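**RESDALE — 2025-04-17.** Vollow today released the first results from its hand-taught pouch packing study, and the company is asking customers not to get carried away by them.

The study covers one small job: putting a tube into a zippered pouch. A person does the job with a pair of hand-held grippers, the motion is recorded, and a robot arm fitted with the same jaws is later trained on the recordings. Vollow collected 2395 demonstrations over 12 weeks at its Tivville site. That sounds like a lot. The company is not yet sure it is enough, or that more of the same would help.

"Teaching by hand" has become a popular phrase in sales material, including some of our own. It tends to leave out how much depends on the person doing the teaching. A demonstrator who hesitates at the pouch opening passes that hesitation on to the robot.
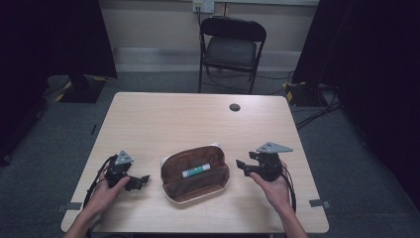 Chin, the contract packer that supplied the task, remarked that its own line workers do this job without looking down, and asked why a machine should need thousands of lessons to do it slower. Vollow has no good answer to that yet. In trials with pouches the arm had not been trained on, it completed 22 percent of attempts without help. With familiar pouches the figure was much better, but we are leaving it out of this release. Familiar pouches are the easy case, and customers do not ship the easy case.

Vollow also compared hand-held teaching with remote control, in which an operator steers the arm from a separate station. Remote control was slower and operators disliked it. It did have one clear advantage: every motion recorded was one the arm could carry out. People holding grippers reach, twist and lean in ways an arm bolted to a bench can't copy, and nearly 4 percent of the hand-held recordings had to be thrown out for that reason.

The view from the tool itself matters as well. Training relies heavily on what can be seen between and beyond the jaws, and for long stretches of a recording that may be mostly tabletop.
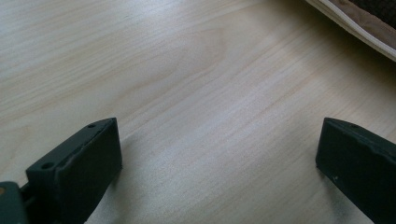
Resdale Plastics Group, a prospective buyer, wrote to ask whether a cheaper fixed machine would do the same work. For a plant that runs one pouch all year, Vollow's reply was yes, probably, and it advised the buyer to price one before signing anything. Hand teaching may make sense where products change often — that remains a claim to be tested, and the present study does not test it.

A second round begins in July, with demonstrators who have never used the grippers before. Vollow will publish the results in the same form, including failed attempts. No product launch is planned, and no delivery dates are being offered.

**About Vollow**

Vollow builds hand-held teaching tools and training software for light packing work. It is based in Resdale and runs a test site in Tivville. Requests for the full trial log can be sent to the Vollow press desk.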